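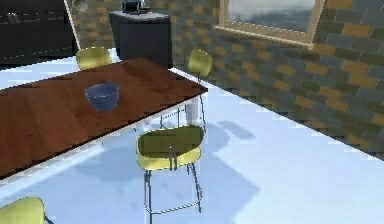

I have been using the Cavcombe Home Task Pack for a good while now, and I've grown fond of it in the way you grow fond of a cookbook with a broken spine. It's a set of simulated kitchens and dining rooms for testing household robots, and what sold me on it was the rule booklet – 50 pages on how to run a trial fairly, written in plain words by people who have clearly had their own results picked apart.

The dining room is where I spend most of my time. It looks so simple, a bowl on a shiny table with yellow chairs pulled up to it, and yet the booklet has you fix your starting layout in writing, run 100 trials before quoting a success rate, and report every bump against a chair along with the drops. I used to skip that last part. I don't anymore!

My favorite rule covers small objects. Anything flat on the tabletop must be listed in the trial sheet, even when the task is only about the bowl, and it's surprising how often a little disc gets left off the list.
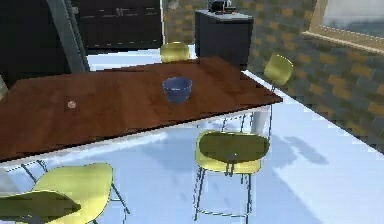
Savov wrote in to say that the bump rule is too strict for beginners, and that a light touch on a chair leg shouldn't weigh the same as a hard knock. I see the point, and I'd love a graded scale in the next edition, though I'd still want every touch written down.

My grumbles are small ones. The pack costs $390, the index is a mess, and importing my old Jovbridge logs took 3 tries. The section on lighting is also thin for rooms with such a bright floor. I'd buy it again, and I've already filled the margins with pencil.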